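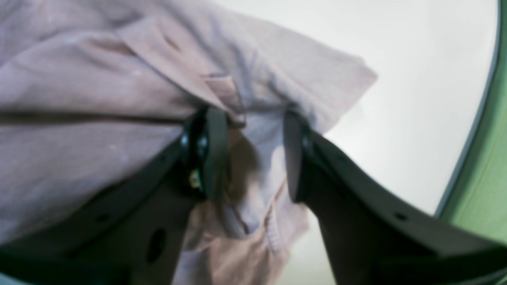
Which gripper would you buy if you could only have one?

"The boring two-finger one with the flat pads, and I'd spend what was left over on spare pads." Rosimeire Paiva had that answer ready before I'd got my coat off, which made me think she gets asked it a lot.

I'd gone over to Lellesley to talk to her and Triin Toom about the gripper trials they've been running since April, and I'd sort of assumed we'd start with the arms. Nope! Straight to fingers. They've been comparing two designs, which they call the Cirneo and the Toledo (the Toledo is the one with suction), on the same arm with the same controller, and the job is always clothes. Shirts, mostly. Pick one up, hold it, put it down somewhere else.

"People love the suction one when they walk in," Triin told me. "It's quiet and it looks clever. Then you give it a thin summer shirt and it just breathes through the cloth."

I asked how many picks they'd done and she went off to check, bless her. The answer was 2,691, and she has notes on all of them. Rosimeire rolled her eyes at this, but she was the one who kept quoting from the notes all afternoon. Her favourite entry just says "collar again".

Collars are a sore point. "A collar is several layers and the shirt under it is one," Rosimeire said. "So you close for the collar and you're too gentle for the rest, or the other way round. I like to take hold a bit below it if the camera gives me the choice."

Ah yes, the camera. They had it on a stand over the table for the first 139 picks and then moved it to the wrist, and this is the one thing they properly disagree about. Triin wouldn't go back. "I can see what the fingers are doing to the fabric. From overhead I was guessing." Rosimeire misses the wider view, because up close a pile of washing is just hills, and she'd have both if the controller could keep up. It can't, or not at a speed she'll put up with. They're waiting on a newer one from Brasunis and I got the feeling they'd been waiting a while.

And the pads? They swap them every 35 picks now, worn or not. Triin thinks that's too often. "She'd change them at lunch if I let her," she said, and Rosimeire said lunch was a perfectly good time to do it.

Next on the list is towels. Triin is looking forward to it and Rosimeire very much isn't.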